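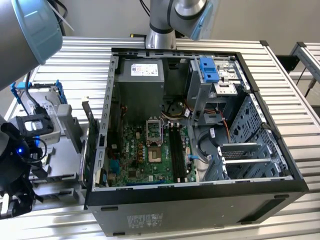 Minutes – Nora Cell Maintenance and Setup Meeting
Fonmont site, Dec 18, 2018

Present: cell maintenance, controls, process engineering, Muvico (integrator, by phone)
Apologies: purchasing

1. Minutes of the previous meeting

Accepted with one correction. Under item 4, the grease interval for the arm joints should read 2,000 hours.

2. Status of the cell

Nora is running desktop tower teardown on one shift. Both arms are in service. The left arm has the black finger gripper. Tower cases go on the bench on their sides with the side panel already off. The program does not remove side panels and there is no plan to add this.

The cell logged 174 stops since the last meeting. Controls sorted them by cause. The largest group was lost grip on drive trays, followed by force limit trips at the expansion card. Stops at the memory slots were few and are not being worked on.

3. Left gripper

Maintenance found play in the left gripper fingers during the weekly check. The finger screws had backed out. They were cleaned, refitted with medium threadlocker and torqued to the value in the Muvico manual. Finger gap was then checked closed and fully open.

Process engineering asked whether the grip force on drive trays could go up. Muvico advised against it until the finger pads have been changed. Agreed to leave grip force at 40 percent. New pads are on order from Đorđević. Pads will be changed as a pair and the gripper zero reset afterward.

The status LED on the gripper is not to be used as proof of a good connection. Check the gripper page on the controller.

Action: maintenance to fit pads on arrival and record the zero offset in the cell log.

4. Cable on the left arm

The gripper cable runs down the outside of the arm. With the wrist turned fully in toward the bench, the cable pulls tight at the lower clip. Two options were discussed:

– move the lower clip up the arm and leave a longer loop
– limit wrist rotation in the program

Maintenance preferred the first. Controls noted that a longer loop could catch on a drive cage or on loose power supply wires inside the case. Agreed to move the clip and run the full teardown path at reduced speed with an open case on the bench before going back to normal speed.

Action: maintenance to move clip. Controls to supervise the slow run.

5. Bench and reference position

The ribbed aluminum bench top collects screws and broken plastic clips in the grooves. Debris under a case tilts it enough to shift the pick points. The grooves will be vacuumed at every shift start, and again after any case with broken clips. Compressed air is not to be used.

Removed drive trays are being left too close to the case on the left side, where the gripper comes down. Process engineering will move the drop position farther out. The taught points for the right arm are not affected.

Action: process engineering to reteach the drop position and save the old program under a separate name.

6. Expansion card removal

The force trips occur when the card is pulled straight up with the bracket still seated. Controls tested a small tilt before the lift and ran 40 cards without a trip. The change will stay in. The force limit itself is unchanged.

7. Spare parts

One spare gripper cable in stock, no spare joint caps. Muvico to quote for both. The brake test on the two arms, last done in June, is due again and will be booked with the same visit as the pad change if the dates allow.

8. Other business

Maintenance asked that program changes be written in the cell log on the day they are made – two had been found only by comparing backups. Agreed.

Next meeting to be set once the pads have been delivered.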